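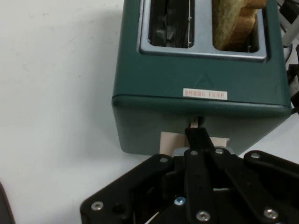 Toads, buckets and the bottom of Prilldale Lane

February is the month I lose my evenings. Other people are indoors with something on the telly, and I'm walking up and down a wet road in a hi-vis waistcoat two sizes too big, carrying a bucket and hoping to be of use to an amphibian.

For anyone new to this blog: the toads round here spend the winter in the wood above Prilldale Lane and breed in Weltine Pond, which is on the other side of it. The lane has been there for a couple of hundred years. The pond has been there longer, and the toads take the view that they have right of way. They set off on the first mild, damp nights after dark, at a walking pace that would embarrass a tortoise, and quite a lot of them decide halfway over that tarmac is a nice place to sit.

So we pick them up and carry them across. You need a bucket with a bit of wet leaf in the bottom, clean damp hands or powder-free gloves, and a torch. I have a Tasier head torch, bought in a sale, with three settings: too dim, too bright, and a flashing red one I only ever find by accident when a car is coming. I have apologised to several drivers for this.

The season got off to a slow start. We had a cold snap, then a dry week, then a night that was perfect on paper and produced 4 toads and a newt who was plainly going the wrong way. I stood by the gate until ten with rain going down my neck and came home with a very low opinion of the weather forecast.

Then it turned properly mild and they all came at once. On the best night we carried 253 over the lane between dusk and half past ten, and my knees still haven't forgiven me. Most were males. The males are small, noisy and not fussy. Hold one round the middle and he'll squeak at you, a sort of rubbery chirp which means, more or less, "put me down, I am also a male". They'll grab on to anything that might be a female, including a thumb, a welly and on one occasion a fir cone. I carried that one across cone and all. It seemed unkind to break it to him.

The females are twice the size and look tired, as you would if you were full of eggs and had somebody on your back. Pairs go in the bucket as a pair. Don't try to separate them. You won't manage it, and he'll only find her again.

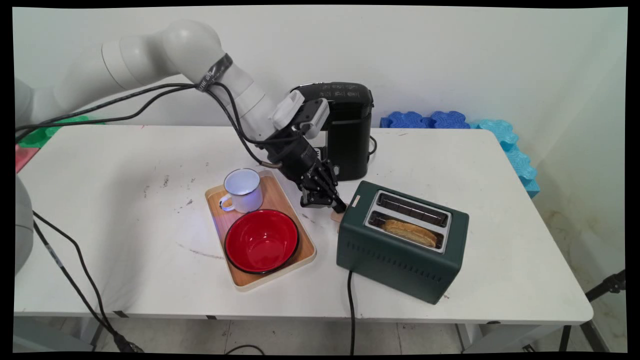 We don't save them all. I wrote down 57 dead on the road across the season, nearly all of them on two nights when we were short of people and the pub had a quiz on. It goes in the notebook with the rest. Last year's figure was worse, for what that's worth, and I'd like next year's to be better still.

A few things I've been asked more than once:

Can I just put toads straight in the pond? No, leave them on the far verge, facing the right way, and let them walk down. They know where it is.

Do they give you warts? They do not. They may wee on you.

What about the return journey? They come back up to the wood in dribs and drabs over several weeks, much less keen, and we mostly miss them. I found 21 in one go after a thunderstorm in April and felt as if I'd won something.

The council has been asked again about closing the lane on migration nights and has again said it will look into it. Meanwhile there's spawn in Weltine, long strings of it wound round the weed like somebody's dropped a necklace, and I've finally washed the waistcoat. The bucket is still by the back door. I keep meaning to put it away.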